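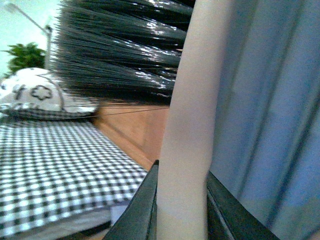
The residents' side would like it recorded that the broom has stood against the curtain since April, and that the last checklist marked the same item as satisfactory. We ask that bristle condition be given its own line on the form.

Response from the inspecting office: agreed. The line has been added as item 2.3 and is used below for the first time.

HOLEMARI RESIDENCE
Common Room Safety and Housekeeping Checklist, with Comments
Date of inspection: 7 May 2020
Area: Common room, Ristton wing
Form version: 4
Result codes: S = satisfactory; A = attention needed; N/A = not applicable; NC = not checked on this visit

SECTION 1. FLOORS AND WALKWAYS

1.1 Main walkway from door to window clear to full width
Result: S

1.2 Floor free of trip hazards, including cords and loose mats
Result: A
Comment: The mat at the door does not lie flat at the corner nearest the hinge. Secure with tape on both sides or remove. The same finding was entered for the Villca wing and should be handled under one work order.

1.3 Floor swept before inspection
Result: S
Comment: Fine dust remains along the baseboard behind the bookcase. Residents are reminded that the bookcase is fixed to the wall and must not be pulled forward for cleaning. Use the narrow attachment.

1.4 Thresholds and transition strips firmly fastened
Result: S

SECTION 2. CLEANING EQUIPMENT

2.1 Broom, dustpan and mop available in the wing
Result: S

2.2 Long-handled equipment stored upright on wall hooks when not in use
Result: A
Comment: Hooks are installed in the utility closet, but one has pulled loose and the remaining hook is taken by the mop. A broom leaned against a curtain or a wall can slide into the walkway. Replace the loose hook. Until this has been completed, lay the broom flat on the closet floor with the bristles toward the rear wall.

2.3 Bristles in usable condition
Result: A
Comment: The dark bristles are long and stiff and will still sweep. The lower edge is ragged, and a few thin strands stretch away from it. Trim the strands. If the head continues to shed after trimming, replace the head only. The pale handle is smooth and may be kept.

2.4 Handle firmly seated in head
Result: NC
Comment: To be tested by hand at the follow-up visit.

2.5 Cleaning liquids labeled and locked away
Result: S
Comment: Two bottles of Purnovby floor soap were found in the locked cabinet with labels facing out.

SECTION 3. CURTAINS AND SOFT FURNISHINGS

3.1 Curtains hang clear of heaters and outlets
Result: S
Comment: The blue-gray curtain is to remain on its present rail. It must not be tied back over the heater during the cold months.

3.2 Nothing stored behind or against curtains
Result: A
Comment: See 2.2.

3.3 Cushions in sound condition, with labels attached
Result: A
Comment: Label missing from one seat cushion. The wing may continue to use the cushion for 14 days while the purchase record is located. If no record is found, the cushion is to be withdrawn.

3.4 Cushions free of debris from sweeping
Result: A
Comment: Cushions should be lifted onto the seats before the floor is swept and shaken outdoors once a week.

SECTION 4. TABLES AND SEATING

4.1 Tabletops clear at close of day
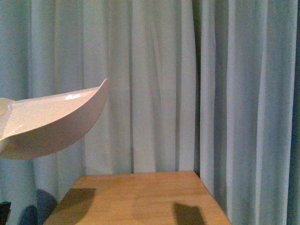

Item 4.1. Common room table, top surface.

Result: S
Comment: Nothing had been left on the table. The wing has kept to the rule on cups and newspapers since the previous visit and is asked to continue.

4.2 Surface finish intact, no splinters or lifting edges
Result: S
Comment: The wood has kept an even sheen. Clean with a damp cloth and dry at once. Abrasive pads are not permitted on this table. Wax is not required and makes the surface slippery for residents who lean on it when standing up.

4.3 Table stable under hand pressure at each corner
Result: A
Comment: Slight movement at the corner nearest the window. Tighten the leg bolt and test again. Folded paper or card under a leg is not an accepted repair.

4.4 Table height suitable for seated use
Result: S
Comment: Measured at 76 cm. No change required.

4.5 Chairs returned to table after use
Result: NC
Comment: Chairs had been taken to the dining room for the afternoon. The office has no objection, provided they are back in place by evening.

SECTION 5. LIGHTING AND EXITS

5.1 Overhead lighting working
Result: S

5.2 Exit sign lit and visible from all seats
Result: S

5.3 Exit door opens fully without a key
Result: S
Comment: The door closer is slow. This is within the permitted range, but should be looked at when the contractor is next in the building.

ACTIONS REQUIRED

Item 1.2: secure or remove door mat. Immediate.
Item 2.2: replace hook in utility closet. Within 14 days.
Item 2.3: trim bristles; replace head if shedding continues. Within 14 days.
Item 3.2: keep the curtain clear of equipment. Immediate.
Item 3.3: locate purchase record for cushion. Within 14 days.
Item 3.4: lift cushions before sweeping. Immediate and continuing.
Item 4.3: tighten leg bolt. Before the table is next used for meals.

Items marked NC will be carried to the follow-up visit and do not count against the wing. Written comments from residents may be left in the box outside the Holemari office and will be attached to the next checklist in the order received. Copies of this form are kept with the Ristton wing log and the central maintenance file.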